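3.2 Portion size and baking time

Single-serving bakes in ramekins, home ovens only. Recipe as before: egg, soft cheese, a little flour, sweetner. Cooks were given the base mix and told to change nothing but the dish. Up to 771 bakes logged by the close date, 8/26/21, most from the Lirport group. Oven readings from Clemel dials, which drift, so times are as reported and not corrected. Centre set was judged by wobble.

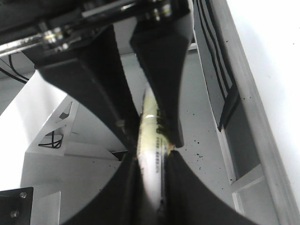 3.3 Scaling up to a family dish

Same mix, more of it, one wide dish. Catacutan (Danilo Catacutan, Magbanua kitchen) had argued for a straight multiple of the ramekin time. Did not hold. Edges dry well before the middle set. Lowering the heat helped, covering helped more. Cooks who had made the small version 3 times or more did better with the large one, probably becuase they knew the look of a set centre.

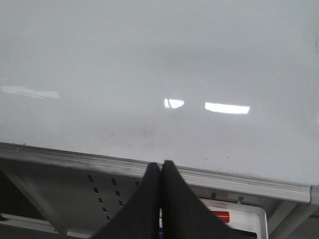
Figure 2. Whiteboard with light reflections.

Taste scores next. 80 cooks returned cards, 20 of those with no score for texture, left out here. Ramekin preferred for texture, family dish for crust. Sweetness no different between the two. Several cooks swapped the Cuko sweetener for honey despite instructions; their cards are kept but marked, and

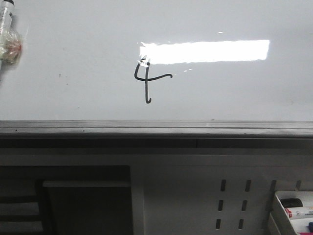
the honey bakes browned sooner in both dishes. Whether that is sugar or just extra liquid, can't say from cards alone. Resting time was not recorded in the first round. Added to the card in February, too late for this set.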